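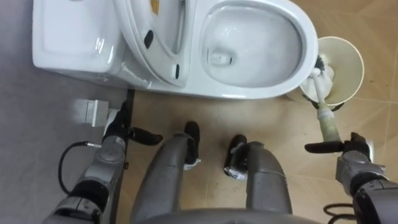
4.2 Silent leaks in small apartments

Most of the water lost in the Clutside buildings went through the toilet tank. Not burst pipes, not showers. A worn flapper lets water slip from tank to bowl, usually without a sound, and the tenant has no reason to look. Dye tablets in the tank caught what the meters only hinted at. In one Samonte unit the loss came to 4,000 gallons over a single billing period - more than the rest of the apartment used. We reran that reading, same result.

Method was simple. Dye in, wait 12 minutes, check the bowl for color. Units that failed were tested again 2 hours later, after the shutoff valve had been closed and reopend. Draltis meters were read overnight, when flow should be zero or close to it. Where the meter and the dye disagreed we went with the dye. Cleaning tablets had to come out first, as the blue ones hide the result.

Layout mattered less than expected. Small bathrooms with the vanity and the toilet in one room (Figure 3) leaked as often as the larger ones. Age of the flapper was the better predictor, though the records on this are patchy.

Figure 3. Small bathroom with vanity cabinet and toilet.

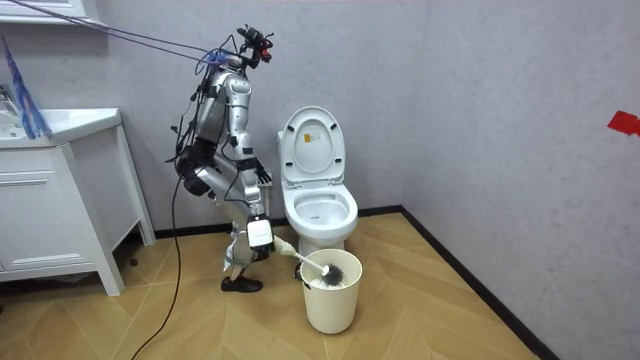 One Dellov tenant told us that the water bill was folded into the rent, so a leak never showed up as money and there was no point in calling it in. Several others said much the same. Flat billing may therfore explain part of the gap between buildings - see Section 5.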